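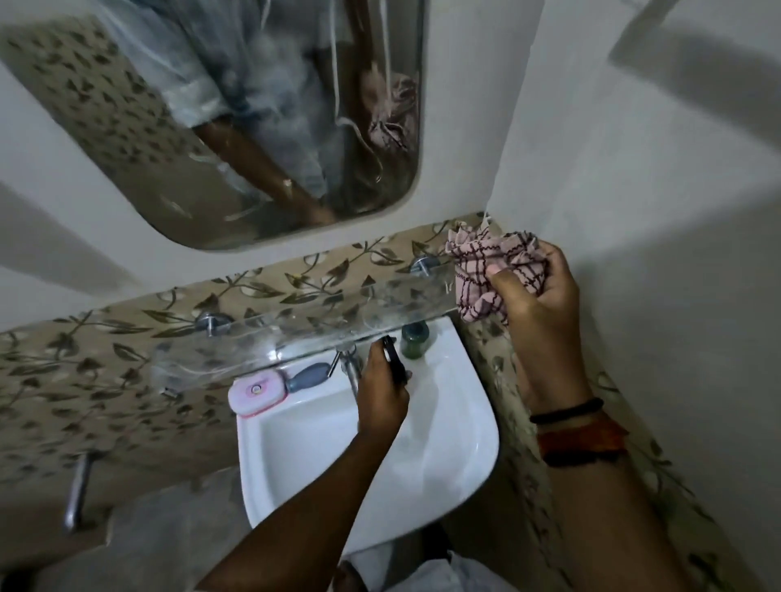 Cloth and glass shelf at a washbasin.

Housekeeping Supervisor, Loureiro House
Plodora Residential Trust
Full time, permanent
Position reference: RS-19

The Plodora Residential Trust invites applications for the position of Housekeeping Supervisor at Loureiro House. The Trust provides furnished long-stay housing for nursing students, medical trainees and visiting staff of the regional hospitals. It has 540 residents in four buildings, of which Loureiro House is the oldest and the second largest. The position has become available upon the retirement of the current postholder.

Loureiro House has 100 single rooms on five floors. Bathrooms in the original wing are shared between two rooms, and bathrooms in the extension are private. Residents are responsible for the everyday tidiness of their own rooms. The Housekeeping Section cleans all bathrooms, kitchens, corridors and common rooms on a weekly schedule and carries out a full cleaning of each room between one resident and the next. The building is occupied throughout the year, and most changes of resident take place at the start and end of the training terms.

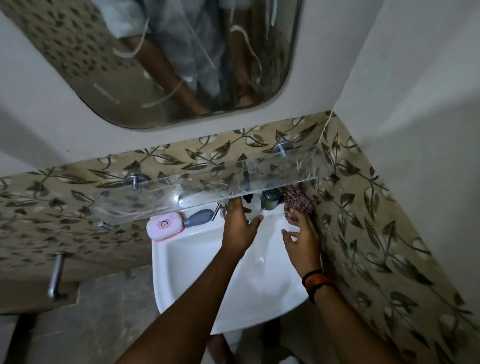 Residential Services, Housekeeping Section

Purpose of the position

The Housekeeping Supervisor plans, directs and inspects the daily work of six room attendants and one laundry attendant. The supervisor reports to Hélder Baptista, Head of Residential Services, and works closely with the maintenance office and the front desk.

Main duties

Prepare the weekly work schedule for the Housekeeping Section and arrange coverage for absences.

Inspect rooms and bathrooms after cleaning and before a new resident receives keys. Inspection covers fixtures, shelves, mirrors, tile, flooring, furniture and bedding, and is recorded on the Trust's standard room form.

Report leaks, damaged fittings, cracked tile and failed lighting to the maintenance office on the day they are found.

Order cleaning supplies and linen within the approved budget, and keep the stock record up to date. Linen is laundered under contract by Dreltov; the supervisor checks each delivery against the order and reports shortages to the contractor.

Train new attendants in the Trust's cleaning procedures, including the correct dilution, labeling and storage of products and the use of separate cloths for separate surfaces.

Respond to questions and complaints from residents about cleaning in a courteous manner, and keep a written record of the outcome.

Take part in the annual inventory in November. All leave requests for that month must be approved by the Head of Residential Services.

Required qualifications

High school diploma or equivalent.

At least three years of paid experience in housekeeping in a hotel, hospital, care home or student residence, including one year with responsibility for the work of others.

Ability to read and follow product safety sheets in English and to write short, clear reports.

Basic computer skills, including e-mail and spreadsheets.

Ability to climb stairs and to stand for long periods. The elevator in the original wing is reserved for residents and deliveries between 7 a.m. and 9 a.m.

Preferred qualifications

Knowledge of a second language spoken by residents or staff. Experience with linen contracts. A current first aid certificate. The Trust will pay for first aid training if the person appointed does not hold a certificate.

Hours and conditions

The position is full time, Monday through Friday, with a start time of 7 a.m. One Saturday in four is worked during term changes and is compensated with a day off in the following week. The appointment is subject to a probationary period of six months and to a background check, the cost of which is paid by the Trust.

Salary is set according to Grade 4 of the Trust's pay scale, with placement on the scale determined by experience. Benefits include paid annual leave, health insurance, a retirement plan, uniforms and a midday meal in the staff dining room. The Trust also covers 70 percent of the cost of a monthly transit pass. Housing is not provided with this position.

How to apply

Applicants should submit a cover letter, a résumé and the names of two references, one of whom must be a current or recent supervisor. References will not be contacted without the applicant's consent. Applications may be delivered to the front desk of Loureiro House or mailed to the Personnel Office, Plodora Residential Trust, Ruvurau Street entrance. The position reference must appear on the envelope and on the cover letter.

Applications must be received by 24th August. Incomplete applications will not be considered. Applicants selected for interview will be notified in writing and will be asked to complete a short practical exercise, consisting of the inspection of one vacant room and the completion of a room form.

Questions about the duties of the position may be directed to Mr. Baptista. Questions about pay, benefits or the application process, including requests for accommodation on account of a disability, should be directed to Babar Shaikh in the Personnel Office.

The Plodora Residential Trust is an equal opportunity employer. Current employees of the Trust who wish to apply should follow the same procedure and inform their supervisor.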